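Snack day
Last updated 15/11/2023
Filed under: Diary, Kitchen and Pantry

Up early, gray outside, toast and the last of the plum jam. Gertraud Gruber called before I had my shoes on to ask if the snacks were sorted yet. I told her I was starting this morning and would have them done before the March trip at the latest. She did not laugh. 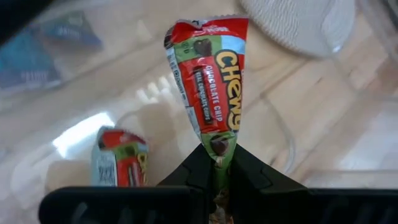
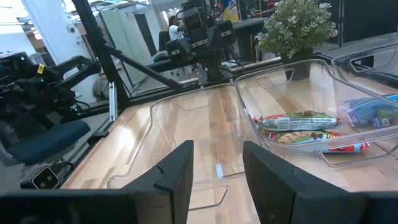 Clear bins, bars and packets.

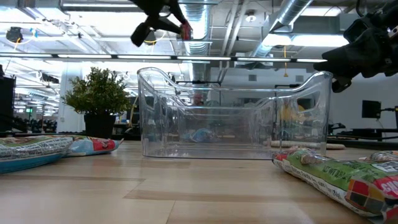
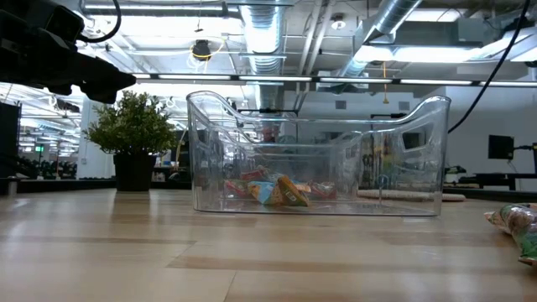
I have wanted to stop keeping snacks in shopping bags for a long time. Things get crushed, and I buy the same ones twice. Gertraud likes baskets with labels, but I would sooner see what I have, and with these bins the wood of the table shows right through the bottom. The rim dips along the long side, so a hand goes in easily. My rule for now is bars in one and small packets in another. The chocolate chip bar in the red wrapper is a Chewy, and those are the ones Tiruwork Jemal always asks for, so they go where she can reach them.

Potting soil does not belong on the same table as food. It has to go down to the shed before I do anything else with that end. The plant with the small leaves can stay. It likes the light there and I would forget to water it anywhere else.

Paid the Cundik bill, 73 dollars, over what I expected. Wrote the car mileage in the book, 802 since the last oil change. Lunch was soup from the freezer.

Tiruwork came by at four to return my ladder and stayed for tea. She thinks three bins will be enough. I think I will want one more for crackers, but I will wait until I have used these for a while. She took two bars home for her walk.

Need to buy: string, stamps, dish soap. Bed at ten.

Recent entries
The Leite coffee pot, again
Ladder lent out
Walking to Bakura and back
Cleaning the Pevent heater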